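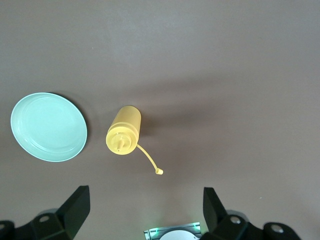 Mint plate, mustard bottle, bare table. Friday night, before the sausages.

So I've been on a bit of a mission with the picnic stuff. We moved to the place on Ferker Street in May and I still had one big tub in the laundry marked PICNIC / MISC, which I'd been walking around like it was a sleeping dog. Friday after work I finally dragged it out, put the radio on and got stuck in.

First surprise was how many plates we own. Eleven! Eleven plastic plates, in a household that mostly eats off its knees in front of the telly. They came from the Zuvier clearance shop years ago, back when I thought we were going to be the sort of people who host. The mint ones are my favourites though, so pale they're nearly white in some lights, with a proper raised rim so your beetroot doesn't go over the side. I kept six and the rest have gone in the op shop bag by the front door (where they'll live until Christmas, if I know me).

Then the squeeze bottle. I love this thing way more than a person should love a sauce bottle. It's a soft mustardy yellow and the little plug for the nozzle is on a tether, so you can pop it off and it just dangles there instead of rolling under the barbecue. I've had bottles with the loose red caps before and I reckon there are still 2 of them somewhere under the deck at the old house.

A few of you asked last time how I clean mine, so:

Pull the plug off and unscrew the whole top. Warm water and a squirt of dish soap, lid back on, shake it like mad over the sink with your thumb on the nozzle. Rinse, then do it again. If the nozzle's gummed up I use a bamboo skewer, pushed through from the inside. Leave the lot on a tea towel overnight, in pieces. Don't put the lid on damp, I did that once and the smell was something else.

I also had a go at making my own mustard, which was fine - a bit hot, a bit runny, and it went through the nozzle way too fast. More seeds next time, or less vinegar, I haven't decided. If you've got a recipe that squeezes nicely please put it in the comments!

Anyway, the tub is down to half full and it's got a new label. Plates, the bottle, the good tongs, a tablecloth with a burn in it that I can't part with, and a stack of serviettes from somebody's 21st. It all lives on the bottom shelf now so I can grab it and go.

We're heading down to Fekel Park on the weekend if the rain holds off. I'm bringing the sausages and onions, my sister-in-law's on salads, and someone else can remember the bread this time.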